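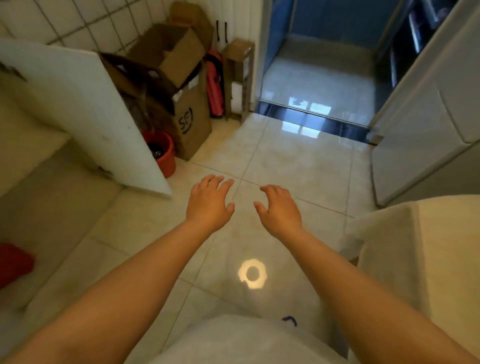
Vedska Gloss Floor Tile, Cream
Large format glazed ceramic for utility rooms, laundry rooms and back kitchens

Utility rooms tend to get whatever tile was left over from the rest of the house, and we think they deserve better! Vedska Gloss is a big, bright, cream-colored ceramic tile with a polished face that throws light back up into the room. In a small space with one ceiling light it makes a huge difference, and you'll notice it the first evening you walk in and switch the light on.

We like it best with a thin grout line, kept as straight as you can get it, so the floor reads as one calm surface with a fine cross where four corners meet. Cream goes with almost anything on the walls. Small square white tiles with gray grout are a favorite of ours (the little grid upstairs, the big plain squares downstairs), and the warm floor keeps all that white from feeling chilly.

Wanpen Wiriya in our showroom has laid this tile in her own laundry room and is very happy to talk about it, at length, if you call in the morning.

Details
Material: glazed ceramic
Finish: gloss, polished
Color: cream
Use: indoor floors, indoor walls
Edge: straight
Recommended joint: 2 mm
Item number: 2505

Living with it
A gloss floor shows dust sooner than a matte one, so a soft broom and a damp mop will be your friends. Plain warm water does most of the work. For soap film, add a small splash of floor cleaner, go over it once, and then go over it again with clean water, or you'll be looking at streaks under the light. Skip scouring powder and steel wool. Felt pads under shelves and cabinets are well worth the few minutes they take.

Polished tile gets slippery with water on it, so put a mat by the washer or the sink. If the floor is going to be wet all day long, please look at Vedska Matte, same cream, with more grip.

Laying notes
Mix tiles from several boxes as you go, as the shade can vary a little between firings. Large tiles want a flat floor underneath, so check it with a long straightedge before you open the adhesive. Wipe grout off the face while it's still soft! It comes off a gloss surface beautifully at that stage and is a real chore the next day. Our fitter Wichai Noiphan starts from the doorway and works the cuts toward the back corner, where the storage usually ends up anyway.

Ordering
We keep 3000 tiles in stock at the Grullbridge warehouse, and single tiles are available for repairs. Order a few spares with your floor and put them away somewhere dry. Sample tiles can be picked up at the counter or mailed out, and you can keep them. The next delivery from the factory is due in January.

Goes well with
Güneş square wall tile, white
Orkus flexible grout, gray or ivory
Vedska Matte floor tile, cream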